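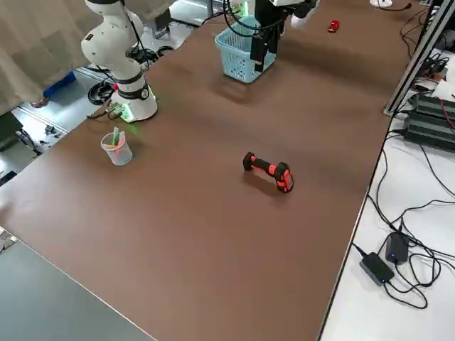
Garnet Grewal maintains that section 4 should come before section 3, seeing that everyone who has ever run the blank-view check properly did so after recording 18 episodes and throwing them out. The point has been noted. The numbering stays, as the training script refers to it.

4. Blank-view check and episode screening

This section applies to the two-arm bench and to any policy trained with the Pindley loader. Allow a full morning the first time. Liette Landry can do it before her coffee cools, but she wrote the loader.

4.1 Before you start

1. Confirm both arms are in the home pose and both wrist cameras are streaming.
2. Put the task objects on the brown table. Any mix will do, provided there is one container and at least one thing small enough to be annoying. The toy car has earned its reputation here.
3. Keep the container within reach of the arm that will use it. Reach is measured with the arm, not with optimism.
4. Open the Undard console and load the bench profile. If the profile is greyed out, the e-stop is still in. It is always the e-stop.

CAUTION: Keep hands off the table while either arm is enabled. If something falls over, disable first and tidy second.

4.2 Recording

5. Record 178 episodes by teleoperation, split between the two arms as you like.
6. Vary the starting position of every object between episodes. Nudging the same cup a centimetre to the left does not count as variety, whatever the log says.
7. Save each episode, including the bad ones. Screening happens later, and it is a poor idea to have the same person fumble the grasp and judge it.

NOTE: The fixed camera is saved alongside the wrist views but is left out of training by default. Set use_fixed to 1 if you want it. Our best result to date was obtained without it, to the irritation of the person who mounted it.

4.3 The blank-view check

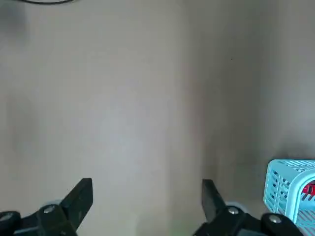
A blank view is any wrist frame in which the policy has next to nothing to steer by. We score these separately because a policy can do well on average while behaving like a lost tourist whenever its target leaves the view. Early versions of the scorer simply measured how much of the frame was plain background, and they flagged far too much. With the fingers open over a stretch of bare beige and only a corner of the blue basket showing at the lower right, the old scorer called the frame blank. The new one keeps it, as that corner is enough of a landmark for the policy to turn toward. Expect borderline cases.

8. Run the scorer over all saved episodes. It samples 3,000 frames and takes almost 18 minutes.
9. Review the flagged frames by eye. Mark each one K (keep) or D (drop).
10. If more than 422 frames are flagged, stop. Either the camera has slipped in its mount or somebody has loaded the Gova weights again.
11. Retrain with the dropped frames masked out. Do not delete the episodes they came from.

CAUTION: The fingers are always in the wrist view and must be masked before scoring. Skip this and the scorer will report a rich and detailed environment consisting entirely of gripper.

4.4 Reading the result

The console prints two success rates, one overall and one for trials that begin from a blank view. Report both. If the second is higher than the first, check the labels before you tell anyone.

Masking settings are listed in section 5.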